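Bindery notebook
March 14, 2016

Anoris ledgers, second try at the paste. Friday's batch of Cudura wheat starch went lumpy at the bottom of the pan and I threw it out. Today I soaked the starch overnight first, cooked it for 14 minutes on low, and strained it twice. Came out like thin yogurt. Smells fine. 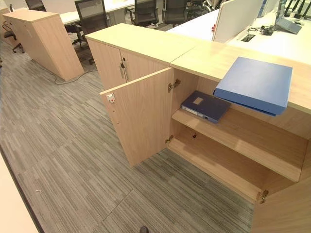 Pasted up test boards with the Garrido buckram, the tan and the green. Both pulled the board toward the cloth side, green worse. Lining the inside with kraft flattened the tan one but left the green with a slight bow. The cloth isn't far off the pale oak of the low cabinet with its door open, so if the client wants the tan, the ledgers will go with the furniture. Still need to try grain long on the green boards. I cut those from the offcut pile and may have had the grain wrong.

Lot 623 is the tan, lot 1302 the green. Write it on the back of the swatch before cutting!! Lost track of which end of the roll was which last June.

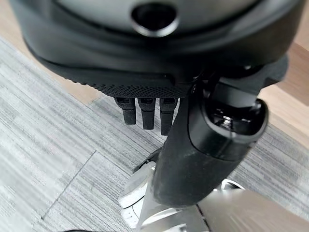

Tried the embossed Oduvier paper for the spine labels. It takes paste badly. The raised pattern holds air under the sheet and you get pale spots when it dries down. The dots are a regular grid, same idea as the band along the lower rim of the dark gray housing, but flatter once the paper gets damp. Boning down hard kills them completely. Use a felt and light weight instead. PVA mixed in 2 to 1 with the paste grabbed faster and didn't strike through.

Sewing: went back to tapes on the thick ledger. The cords made too much of a bump under the buckram, and the joint wouldn't open flat past the first few sections.

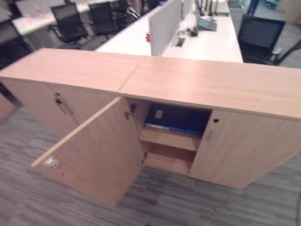

Thread swell was still more than I wanted, so I dropped to the thinner linen and beat the spine a bit after every third section. Better. Rounding tomorrow once the first glue has set.

To do: reorder kraft, sharpen the paring knife, cut new green boards and mark the grain in pencil.
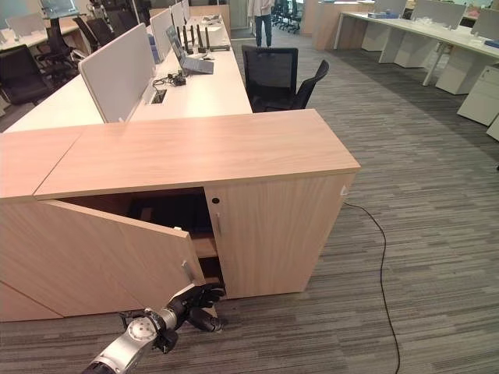 Cabinet at the end of the long white desk, left door open.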